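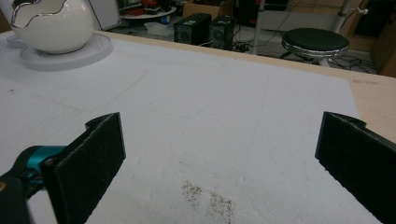

One of the reviewers of our first draft asked why a student club would spend a whole term on sweeping up crumbs, when the grown-up labs are folding shirts. Fair question! Our answer is that crumbs are small, they scatter, and you can tell right away how many you missed. They also cost nothing, and that matters a lot when your budget is whatever the Odmont club has left over in April.

Figure 1. Crumbs on the foam board, with both fingers open.

4.2 The cleanup task

We set up the task on a white foam board because dark crumbs show up well against it, and our scoring script (it's pretty simple) just looks for dark spots. Each run starts with two loose clusters near the edge of the board. I say "loose" because we tried piling them neatly at first, and the Zostberg team, who ran the same task at their school, told us our piles were way too easy. They were right – our scores dropped as soon as we spread things out.

We did 100 runs in all, split between 5 club members, and I did more than my share since I live closest. A run counted as clean if 2 or fewer crumbs were left on the board when time was up. By that rule 14 runs failed. Most of those came from pushing too hard with the fingertips, so the crumbs got shoved off to the side and the person running the task went chasing after them. I did this a lot myself.

The felt-like pads on the fingers were my idea, and I'm still not sure they help. They're gentle on the foam, but Ondo, our cleanup planner, knows nothing about fuzz, so it treats each finger as a plain flat block. We'd like to fix that before the Donati Cup. Faint pencil-like lines on the board are a smaller headache: the script skips anything long and thin, and that has worked so far. Section 4.3 goes through the failed runs one at a time.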